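好评都写给谁看

装修圈子里有一种文章，我读得越多越不信：客户写给木工师傅的感谢信。手艺好、人品好、准时、干净、价格公道，最后再加一句“强烈推荐”。我花了一个冬天读这种东西，读的是定制家具平台 Clukora 上的公开评价，一共222条，其中给出差评的只有2条。

这个比例让我很难受。我自己请过木工，我的邻居请过，我的同事也请过，大家聊起来的时候可不是这个比例。

Neville Treloar 做了半辈子橱柜，后来改行替人验收。我二月份去找他，他正蹲在一户人家的厨房里，用一把旧角尺量抽屉的对角线。我问他看不看网上的评价，他说看，当笑话看。“客户收货那天最高兴，柜子也是那天最好看。评价偏偏就在那天写。”他认为至少要过完一个潮湿的夏天，门板该翘的翘了，铰链该松的松了，那时候的话才值得听。可是那时候没有人来问你要评价。

平台当然有别的说法。Clukora 的客户关系负责人 Kerubo Urio 在电话里告诉我，评价由客户自愿填写，公司从不删改。我问她填写评价的客户能不能拿到下一单的折扣，她停了一会儿，说那是“感谢性质的”。折扣是百分之八。我没有再追问，这个数字已经够用了。

还有一类宣传也值得打个折扣来听，就是所谓“手工”。Mösli 这个牌子的册子里，每一页都有一双沾着木屑的手。我去看过他们的样品柜，板材是工厂开好的，封边是机器压的，孔位是数控打的，师傅到场做的是组装和调整。我并不觉得这有什么丢人，机器打的孔比多数人打的准。我介意的是册子上那双手，以及那双手在报价单里值多少钱。同样尺寸的两门矮柜，普通款和“匠人款”标的是两个价，匠人款是3004元。店员解释说，差别在于“用心”。我请他指给我看用心在哪里，他指了指拉手。

Treloar 教过我几个笨办法，我后来一直在用。把柜门开到一半，松手，看它自己往哪边走。蹲下来看门板背面和层板底面，师傅省工夫多半省在客户不蹲下来就看不见的地方。铰链旁边如果有多余的螺丝孔，就问一句怎么来的，答得痛快的师傅一般没什么问题。还有一条，不要在对方递茶的时候签验收单。
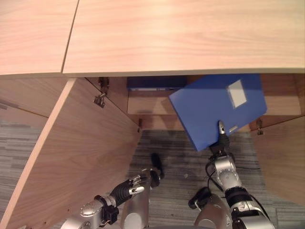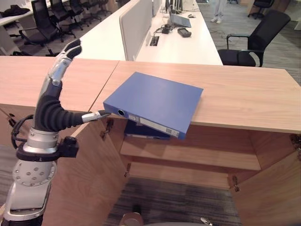
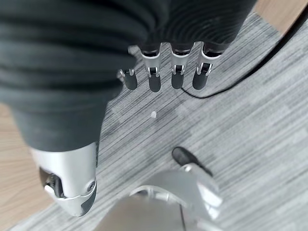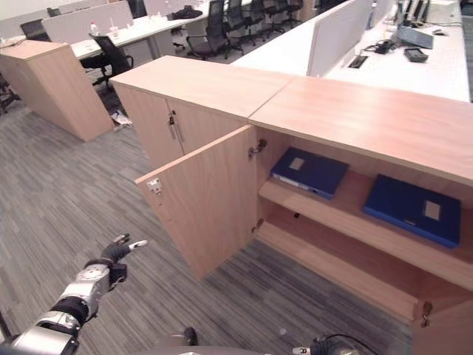

说回那2条差评。一条嫌送货晚，另一条写得很长，说的是一组 Nuler 系列的书柜，层板放满书以后中间往下弯，师傅来看过，说书太重了。写评价的人问：书柜不放书放什么？这是222条里我唯一读了两遍的。底下有平台的回复，感谢他的宝贵意见，并邀请他了解承重更好的 Setis 系列。

我不想得出木工都不可信的结论。给我家做衣柜的那位师傅话很少，迟到过，有一块踢脚板锯短了，他自己重新买料补上，没提钱的事。衣柜用到现在，门还是齐的。我一直没有给他写评价，平台发来的提醒短信我也删了。要我在五颗星里挑，我不知道该给几颗：锯短的那块算扣分，还是补上的那块算加分？表格里没有这一栏。

Treloar 的看法更干脆。他找木工从来不看评价，只问对方要一个旧客户的地址，装好的年头越久越好，然后自己上门去开柜门。我问他，要是师傅不肯给呢？他把角尺收进包里，说那就换一个。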